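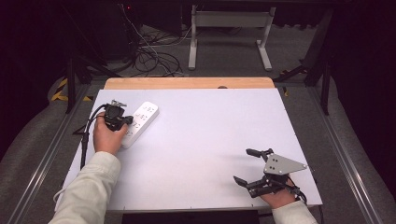 White power strip on a white board, wood panel underneath.

Home / Desk & Workbench / Cable Management
Stavden Under-Desk Cable Tray, 39 in.
Made by Piren
$60
In stock. Ships from our De Smet warehouse.
Add to cart | Save for later

The Stavden is a steel tray that screws to the underside of your desk and holds the cords you bought one at a time and now own as a group. It will not make you an organized person. It will move the evidence about two feet closer to your knees, where visitors seldom look.

We have sold cable trays for long enough to have opinions. Most of them are too short, so the last charger hangs out the end like a tongue. Most of the rest are deep enough to bark your shins. Piren got the depth right on the second try, and we returned the first try.

What it does
The front edge folds down on two hinges, so you can drop in a power strip, plugs and all, without lying on your back holding a flashlight in your teeth. Slots along the rear let cords leave wherever they need to. The open mesh floor lets warm air out and lets dust through, and the dust then lands on your carpet as it always has.

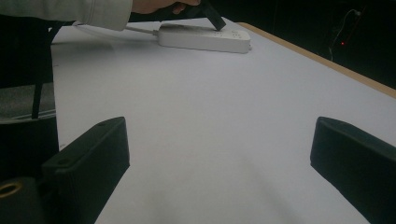

Measure your strip before ordering, including whatever bulky adapters are living on it. The tray takes anything up to 36 inches long, with a little room left at each end for the cord to bend. If yours is longer than that, look at the Plasavitz double tray, or ask yourself what you are running in there.

Specifications
Length: 39 in.
Load limit: 50 lb, evenly spread
Finish: powder coat, black or white
Mounting: wood screws, included
Desk clamps: sold separately, sorry
Warranty: 2 years

Fitting it
Allow half an hour, or an evening if somebody is helping. Unplug everything first. Hold the tray where you think it should go, then sit down and cross your legs, then move it back three inches. Mark the holes, drill shallow pilots and check the screw length against the thickness of your desktop. We hear from one or two customers every July who skipped that last part and would like to know if we sell desktops. We don't.

Do not use the tray as a footrest.

Customer review
"Sturdy, quiet, no rattle when the printer gets going. The instructions are four drawings and a shrug – I managed. Took one star off for the clamps." – Sharon Rugemalira

Returns
Accepted unused, with the screws. All of the screws.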